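Running for council from your kitchen table: tips for the small stuff

Did two terms on the Endley town council, lost one race, won the next. Most of the campaign happened in my kitchen. Notes below, no particular order.

Yard sign stakes. Rinse them the night you pull them up. Dried clay is a pain in March. Old toothbrush for the corners, wipe with a rag, stand them in a bucket, points down.

Signs that got rained on: lay flat on a towel, never stack damp. The ink sticks and you lose both faces. I lost 18 that way my first year.

Envelopes. Damp sponge in a saucer beats licking, obviously. Put a rubber jar lid gripper under the saucer so it doesnt slide. If flaps have already stuck shut from humidity, freezer for 2 hours, then slide a butter knife under. Works on most of them.

Folding flyers. Use the back of a spoon for the crease. Fold 20, crease 20, rubber band, next. Don't fold one and stuff one, you'll be up till midnight.

Set up in a line. Flyers at the left end of the table, envelopes next, stamps, then a bin on the floor at the far right end so finished ones drop straight in. Leave the middle of the table clear. No coffee on the line, coffee goes on the counter. I did 181 households on Surville Road in one evening like this, with the radio on.

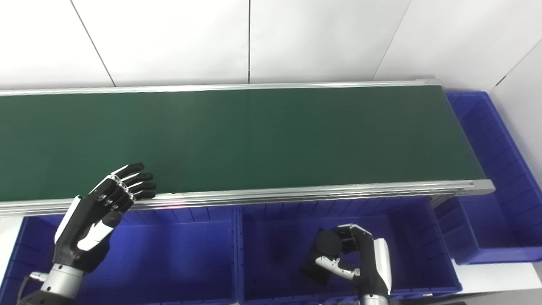
Green conveyor belt with a blue bin at the end.

Door knocking shoes. Newspaper inside overnight, change it once if they're soaked. Not on the radiator, the soles come unglued. Baking soda if they smell, tap it out in the morning.

Clipboard. Big freezer bag over the whole thing when it drizzles, pencil instead of pen. Pen skips on damp paper and then you can't read the adress.

Button pins rust. Keep them in a jar with a spoonful of dry rice. If one has already left a rust spot on a shirt, lemon juice and salt, lay in the sun, rinse cold. Test the inside hem first. Never bleach, it sets rust.

Coffee for a meet-and-greet: make it strong, keep it in thermoses, not on the hot plate. Cookies in a tin with a slice of bread stay soft till the next day.

Tape marks on the hall windows. Cooking oil on a paper towel, wait, scrape with an old library card, then dish soap. Do it the same night or the Lerance Hall people keep your deposit.

Receipts fade!! Photocopy the thermal ones the day you get them. Then a shoebox, one envelope per month. August was my worst month for losing them.

More on parade floats when I get to it.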